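본 사이트는 이용 편의를 위해 쿠키를 사용합니다. 계속 이용하시면 쿠키 사용에 동의하는 것으로 간주됩니다. [동의] [설정]

유소년 야구 육성사업 중간 진도 보고
제출처: Kerker 재단 지원사업 담당
수행: Kirkness 야구클럽 사무국
보고 대상 기간: 하반기 착수 시점부터 12월까지

1. 사업 개요

본 사업은 중등부 투수의 투구 수 관리 체계를 도입하고 실내 훈련장의 노후 설비를 교체하는 것을 목적으로 한다. 중간 시점 기준으로 투구 수 기록 업무는 정상 운영 중이며, 설비 교체는 마운드 구간이 완료되고 타격 구간이 지연되었다. 예산 항목 간 전용은 발생하지 않았다.

2. 투구 수 기록

기록원은 경기마다 투수별 투구 수, 이닝별 투구 수, 등판 간격을 기입한다. 보고 기간 중 기록 대상 경기는 134경기이며 전 경기의 기록지가 회수되었다. 이 중 연습경기는 공식경기와 구분하여 별도 시트에 보관한다. 기존에는 연습경기 투구가 누적치에 반영되지 않아 등판 간격이 실제보다 길게 산출되는 문제가 있었고, 현재는 두 시트를 합산한 값을 감독에게 제공한다.

한 투수의 1일 투구 수 상한은 클럽 내규에 따라 100구로 운용한다. 상한에 도달한 시점에 타석이 진행 중이면 해당 타석 종료까지 투구를 허용하고, 초과분은 비고란에 기재한다. 다만 비고란 기재 방식이 기록원마다 달라 집계 시 수작업 확인이 필요하였다. 12월부터 초과분 전용 칸을 둔 개정 양식을 사용한다.

포수 겸업 선수의 취급은 미결 사항이다. 투수로 등판한 뒤 같은 날 포수로 출전하는 경우의 송구 부담은 현 양식으로 파악되지 않는다. 코치진은 동일 경기 내 겸업을 금지하는 안과 투구 수 기준으로 조건부 허용하는 안을 검토하고 있으며, 선수 수가 적은 팀의 사정을 고려하여 춘계 대회 대진이 확정된 이후 결정할 예정이다.

3. 실내 훈련장 설비

마운드 구간은 이동식 마운드 두 기의 설치를 마쳤다. 설치 후 경사와 투수판 높이를 측정하였고, 한 기에서 투수판 좌우 높이 차가 확인되어 받침을 재조정하였다. 재측정 결과는 허용 범위 이내이다. 인조잔디 접합부의 들뜸은 보수 후 재발하지 않았다.

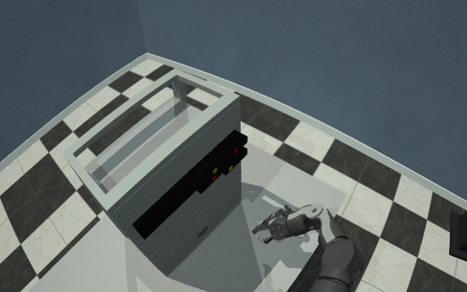

타격 구간은 그물망 납품이 늦어져 착공하지 못하였다. 공급사 Dumon은 당초 규격의 망이 품절되었다고 통보하고 대체 규격을 제시하였으나, 망목 크기가 커서 연식구 사용 시 끼임이 우려되어 수용하지 않았다. 재입고분으로 계약을 유지하되 납기를 변경하는 데 합의하였으며, 계약 금액에는 변동이 없다. 착공 전까지 타격 훈련은 외부 구장에서 진행하고 이동 비용은 클럽 자체 예산으로 처리한다.

연습구는 2,000개를 구매하여 전량 검수하였다. 실밥 불량품은 교환을 완료하였다. 공은 훈련용과 경기용으로 나누어 보관하며, 훈련용은 마모 상태에 따라 투구용에서 타격용으로 전환한다. 전환 기준은 담당 코치의 육안 판정에 의존하고 있어 판정 편차를 줄일 기준 견본을 비치하였다.

4. 지도자 교육

Lâm 스포츠의학센터에 위탁한 어깨·팔꿈치 부상 예방 교육은 전반부 과정이 종료되었다. 준비운동 순서, 등판 후 회복 절차, 통증 호소 시 보고 경로를 다루었다. 교육 이후 통증 보고 서식의 제출이 늘었으나, 이는 보고 절차가 정비된 영향을 포함하므로 부상 증가로 해석하지 않는다. 후반부 과정은 투구 동작 관찰 실습으로 구성되며 동계 훈련 일정에 맞추어 시행한다.

5. 위험 요인 및 요청 사항

가. 그물망 납기가 재차 지연될 경우 타격 구간 준공이 춘계 대회 개막 이후로 밀릴 수 있다. 이 경우 해당 항목의 집행 기한 연장을 요청할 예정이며, 가능 여부를 사전에 회신하여 주시기 바란다.
나. 기록원 중 일부가 학업 사정으로 교체된다. 신규 기록원은 연습경기에서 기존 기록원과 병행 기록한 뒤 공식경기에 배정한다.
다. 개정 양식 적용에 따라 전반기 기록의 초과 투구 항목을 소급 정리하여야 한다. 소급분은 최종 보고서에 별첨한다.

6. 차기 보고 기간 계획

타격 구간 착공 및 준공 검사, 후반부 지도자 교육, 겸업 선수 출전 기준 확정, 등판 간격 집계표 제출. 집행 증빙은 항목별로 분류하여 본 보고서와 별도로 송부한다.

뉴스레터 구독: 클럽 소식과 경기 일정을 이메일로 받아보세요. [구독하기]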